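Dec 16, 2022
Notebook, acoustics bench – Vallside reading room, reverb follow-up

Reran the decay analysis on the four source positions. Positions 1 to 3 agree with the March set. Position 4 still shows a double slope in the 500 Hz octave, with the knee near the end of the usable range. Noise floor is fine, so I am leaving it in and flagging it.

Impulse responses are saved as 2635 to 2638 in the Doseck folder. The old numbering had a gap and I did not fill it.

Absorption coefficients for the ceiling tile came from the Livholm data sheet. Their mounting is a deep plenum, ours is shallow, so the low bands are probably optimistic. Dropped the 125 Hz value by hand and noted it in the model file. 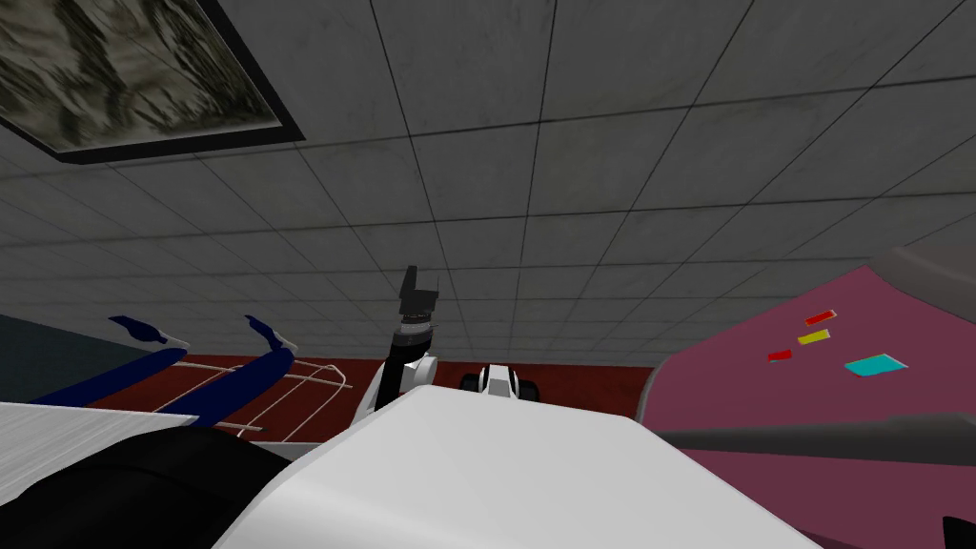
Sabine and Eyring differ more than I expected with the revised coefficients. Used Eyring for the table. Carpet is still the Chauhan estimate and needs a proper sample in the tube.

Tone check at 440 Hz before and after: no drift worth recording. Swapped the mic cable anyway, connector was loose.

To do
– repeat position 4 with the door curtain drawn
– longer sweep, same level
– ask for the plenum depth in writing
– rename the March files to match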